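February, notes continued from the brown notebook

Started at 9:40. Kastriot had already pulled the overnight results from the Cameo rig, and I have to say, I walked in expecting the usual mush and came out grinning. The tidy-up policy is getting better at the dull stuff! Clearing a table, putting a lid on a box, standing a cup up again. These are chores a six-year-old does while complaining, and for two years we couldn't get past the cup.

Where we are:

- demonstrations logged so far: 1086
- kept after Ingvild's review: all but 39
- still unusable for training: anything where the marker cubes lose tracking mid-grasp (those are most of the 39)

Spent the morning on round things. Flat-sided objects forgive you. You come in a few degrees off and the box just squares itself up between the fingers. A ball goes wherever it likes. Ingvild's suggestion was to stop pinching from the top and bring both grippers in low, one from each side, so the fingers make a sort of cradle before anything closes. I tried it myself first with the hand-helds and it feels odd for a while, then quite natural. Wrists have to stay loose. 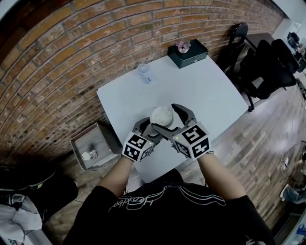
The other half of it is speed. My first demos were far too quick, because a person can see a ball start to roll and correct without thinking, and the policy learns the quick part and misses the correction. Kastriot wants a clear pause just before contact. I think he's right, although it makes the whole session feel like underwater ballet. Will do the next batch at his pace and compare.

Cup on its side: keep it in as a start state. Clear plastic is still the worst thing we own (depth is junk on it, always has been) but a kitchen is full of clear plastic, so there's no point in training on a world without it.

**So can it do chores yet?** Ingvild asked me this at lunch, straight out, for the Clevdale visit. My answer for the notebook:

Shop floor, sort of yes. The Sturau people have one bin-sorting job where the parts don't change and the light doesn't change, and I'd trust a machine with that today. Household, not yet, but I would have said "not in my career" when I joined. What's missing is recovery. It drops something and then carries on politely tidying the air where the thing used to be. A person just bends down.

Kastriot is less cheerful than me. He says 248 trials on one table tells us about one table. Fair! We need more surfaces and worse lighting.

To do:

- [ ] slow batch, ball only, low two-sided approach
- [ ] same again with the ball started closer to the wall
- [ ] re-run the Liu baseline with the new calibration, old numbers aren't comparable
- [ ] ask Ingvild whether failed grasps with a good recovery count as keepers (I say yes, loudly)
- [ ] check the finger pads for wear

16:15, left gripper calibration redone, offset down to 2 mm. Leaving the right one for Kastriot.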